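Stadow releases Tidlow 2, a rebuilt theme for small business and news websites

Stadow has released Tidlow 2, a new version of its website theme for small businesses, community publishers and online shops. The theme is available now from the Stadow website as a free edition and a paid edition called Tidlow 2 Plus.

The new version replaces the original Tidlow theme, which was built before most visitors were reading on their phones. Stadow has rewritten the layout code from scratch. Menus, image galleries and contact forms now adjust to the width of the screen without a separate mobile template, and site owners no longer need to keep two sets of colours and fonts in step.

Tidlow 2 comes with 16 ready-made page layouts in the free edition. Tidlow 2 Plus has 46, including layouts for product catalogues, event calendars, staff directories and multi-column news front pages. All of them can be changed in the theme's settings panel. Customers who want to edit the templates directly can do so, and a child theme is included in the download so that changes are kept when the theme is updated.

"Most of our customers look after their own sites in between other work," Stadow said. "They asked us for fewer settings and clearer labels. We took out a lot of options that were hardly used and put the rest in one place."

The settings panel has been organised into 11 sections, each with a live preview. Changes to the header, footer, colours and type can be checked at phone, tablet and desktop widths before they are published. A draft can be saved and finished later, or passed to another editor with the right permissions.

Stadow worked with design studio Pramanik on the typography and the colour palettes. Pramanik also reviewed the theme for keyboard navigation, contrast and heading order, and its recommendations are included in both editions. Visitors can move through menus and image sliders without a mouse, and moving elements can be paused.

Tidlow 2 works with the Lumov shop extension. Product pages, cart and checkout pick up the colours and fonts of the theme automatically. Stores already running Lumov on the original Tidlow theme can move across using the import tool, which copies menus, widgets and logo settings. Stadow recommends making a full backup and testing the new theme on a staging copy first.
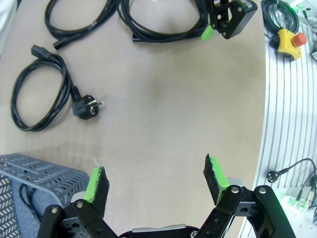 The free edition can be used on any number of websites, including commercial ones. Tidlow 2 Plus is sold as a yearly licence with updates and email support. Customers with a current licence for the original paid theme can download Tidlow 2 Plus from their account page at no extra charge until the licence is due for renewal.

The original Tidlow theme will receive security fixes until February. After that it will stay available for download, but will no longer be updated.

Documentation, a demo site and the full change log are on the Stadow website. Translators who would like to add a language can find the source files in the documentation section.

About Stadow
Stadow makes themes and extensions for open source content management systems. Its products are used by small businesses, clubs, schools and local publishers.

Media enquiries
Please use the contact form on the Stadow website and choose "Media" as the subject. Logos and screenshots are available on request.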